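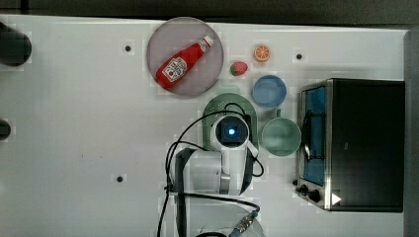
Turkmont folding worktable, 3 months of use

I bought the Turkmont to replace a kitchen table that had started to sag in the middle. List price was 389, delivery included. It arrived in January in a single flat carton with the legs, two cross rails, a bag of bolts and one hex key. Assembly took me around 20 minutes working alone.

The top is coated on the upper side only. Ketchup, coffee and beet juice came off with a damp cloth after sitting overnight. Turmeric left a yellow ring that needed baking soda and two passes. Pencil wipes off. Ballpoint does not, at least not completely, and the manual warns against alcohol on the coating, so I have left the mark alone.

Stiffness is good along the length and only fair across it. With the locks closed, pushing sideways at one corner moves the top by a few millimeters – enough to notice when kneading dough, not enough to spill a full glass. Helmi Väisänen has the older version with riveted hinges and reports more play than that. The bolted hinges on mine have needed tightening once. 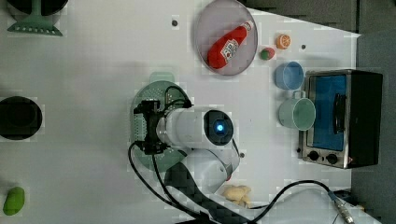

The height adjustment is the weak point. Each leg has a pin and a row of holes, and the steps are too coarse. I wanted something between the second and third positions and ended up putting felt pads under all four feet. The pins themselves fit tightly and have not worked loose. The lowest setting is of use only to a seated person, and the cross rail then gets in the way of the knees.

Folded, the table is 39 inches long and stands upright on its own edge. It is heavy for one person on stairs. There is no carrying handle, and the latch that holds the legs closed is thin stamped metal. I would use a strap.

Compared with the Toltness, which I used for two years, the Turkmont has the better surface and the worse adjustment. The Toltness has screw feet, so it can be leveled on an old floor. Choose by which of those matters more to you.

Spare pins and hinge bolts are sold separately. My order took nine days.

Esko Rautiainen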